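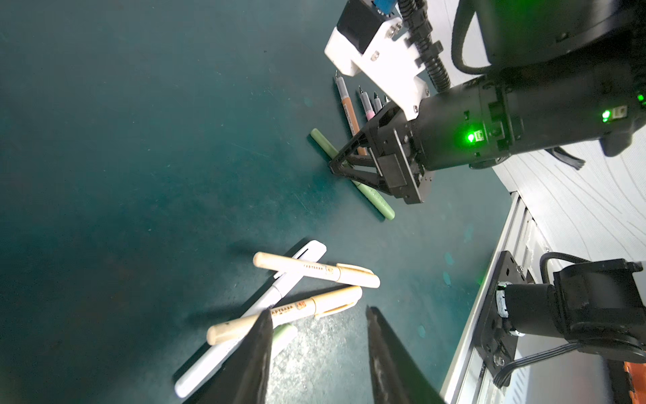

Marker pens on a teal tabletop.

Numley art club to reopen its doors in June

January 28, 2018

Families in Numley will be pleased to hear that the Saturday art club, which has been sorely missed since the old hall on Venckus Lane closed for repairs, is to start up again in June. It will have a new home on the ground floor of the Kemon Building, just across from the bus stop, and from what we hear there is already a good deal of excitement at the school gates.

The club first opened 14 years ago with a single table and a box of donated paper, and over time it grew into one of those places where half the town seems to have spent a wet morning at some point. When the hall shut, 63 children were on the books, and many of their parents have been asking ever since when it might come back.

Money for the move came from last summer's fair and from a sponsored walk along the Durkix path, which between them raised £1191. That will pay for paper, paint and the first few months of rent – and, we are glad to say, a proper kettle for the grown-ups.

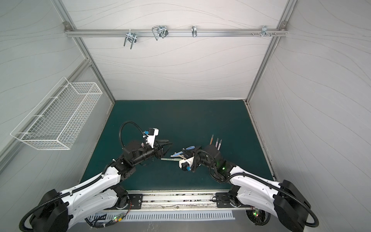

Sessions will run from ten until noon and are open to children aged 5 and over. Under-eights will need an adult with them, though grandparents, aunts and older cousins are every bit as welcome as mums and dads. The first few weeks will be given over to drawing and lettering, with printing and papier mâché to follow once everyone has settled in.

There will be a small charge on the door, to be agreed in the spring, and brothers and sisters will come in at half price. Anyone who was a member before the hall closed will keep their place, but the club would like to hear from them by Easter so that it knows how many chairs to put out.

Forms can be picked up from Numley Library or the post office. Old shirts for use as painting overalls are also being collected at the library – the bigger and baggier the better – and can be left at the front desk during opening hours.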